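## Cambiar la funda de una almohada sin que quede torcida

Vale para fundas de satén y otras telas que resbalan. Se tarda menos si se trabaja sobre una mesa despejada.

1. Retira la funda usada tirando de las esquinas cerradas.
2. Sacude la almohada y déjala airear 8 minutos.
3. Vuelve la funda nueva del revés y mete las manos hasta el fondo.
4. Agarra con ellas dos esquinas de la almohada, a través de la tela.
5. Da la vuelta a la funda por encima y baja los lados poco a poco.
6. Ajusta las esquinas y alisa desde el centro hacia los bordes.

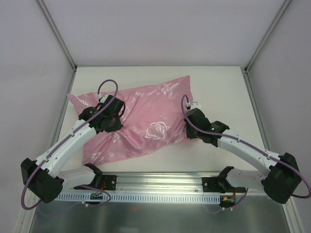

Si la funda lleva solapa, métela al final. Las Vemadell de 80 cm traen la solapa corta y conviene empujar bien la almohada hacia dentro antes de cerrarla. Para lavarlas, del revés y con agua fría.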